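Der Raum, der übrig bleibt

Wer heute ein Gebäude plant, muss jeden Quadratmeter begründen. Die Bauherren verlangen es, die Banken auch, und seit die Baupreise so gestiegen sind, fragt selbst die Gemeinde bei der Turnhalle nach, wozu der Vorraum gut sein soll. In den Plänen steht dann für jede Fläche ein Zweck: Lager, Büro, Verkehrsfläche, Technik. Was keinen Zweck hat, wird gestrichen.

Ich halte das für einen Fehler, und er kommt uns teurer, als die eingesparten Flächen je gekostet hätten.

Ein Beispiel aus der Nähe. Das Bürgerhaus in Gullholm wurde vor 19 Jahren gebaut, mit einem Foyer, das im Gutachten als überdimensioniert galt. Damals gab es Leserbriefe. Heute finden in diesem Foyer der Büchermarkt, die Tanzkurse und zweimal im Jahr die Blutspende statt. Nichts davon stand im Raumprogramm. Der große Saal nebenan, für den das Haus eigentlich errichtet wurde, ist an den meisten Abenden dunkel.

Anders in Fallcombe, unserer Partnerstadt. Das dortige Kulturzentrum ist sieben Jahre alt und auf dem Papier vorbildlich. Es gibt keinen Winkel ohne Nutzung. Als der Chor einen Probenraum suchte, fand sich keiner, denn alle Räume waren für etwas anderes eingerichtet, mit festen Tischen oder fest montierten Regalen. Der Chor probt jetzt im Gemeindehaus der Nachbarortschaft. Bis dorthin fährt der Bus 30 Minuten.

Die Planer wissen das alles. Sprechen sie ohne Auftraggeber im Raum, sagen sie es auch. In den Ausschreibungen aber wird nach Kennzahlen bewertet, und eine leere Fläche verschlechtert die Kennzahl. Das Büro Kukton hat bei der Schulerweiterung in unserem Ort zwei Entwürfe vorgelegt, einen mit offener Halle und einen ohne. Gewonnen hat der ohne. Der Unterschied in den Baukosten lag bei etwa 2 Prozent.

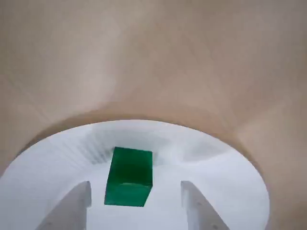 Heller Boden, gewölbte Wand: viel freie Fläche um einen grünen Würfel.

Leere ist in unserem Sprachgebrauch ein Mangel. Leerstand, Leerlauf, leere Kassen. Dabei kennt jeder den umgekehrten Fall aus der eigenen Wohnung. Das Zimmer, in dem am meisten geschieht, ist selten das am besten möblierte. Kinder spielen im Flur, wenn er breit genug ist. Bei Festen stehen alle in der Küche, sofern dort noch ein Stück Boden frei ist.

Gegen diese Sicht wird eingewandt, dass sich Kommunen solche Großzügigkeit nicht mehr leisten können. Der Einwand ist ernst zu nehmen. Auch ein leerer Raum muss geheizt und geputzt werden. Nur gilt das für den falsch zugeschnittenen Raum ebenso, und der lässt sich später kaum ändern. Ein Umbau im Bestand kostet schnell mehr als die Fläche, die man am Anfang weggelassen hat.

Im März entscheidet der Gemeinderat über das Gelände der früheren Spinnerei Azar. Der Vorentwurf sieht 30 einzeln ausgewiesene Nutzungen vor, vom Fahrradraum bis zum Mediencafé. Ich würde mir wünschen, dass wenigstens eine Halle im Erdgeschoss ohne Bezeichnung bleibt – mit Strom, Wasser und einem Tor zur Straße. Wofür sie gebraucht wird, können die Leute im Viertel später selbst entscheiden. Die Einwendungsfrist läuft noch, die Pläne liegen im Rathaus aus.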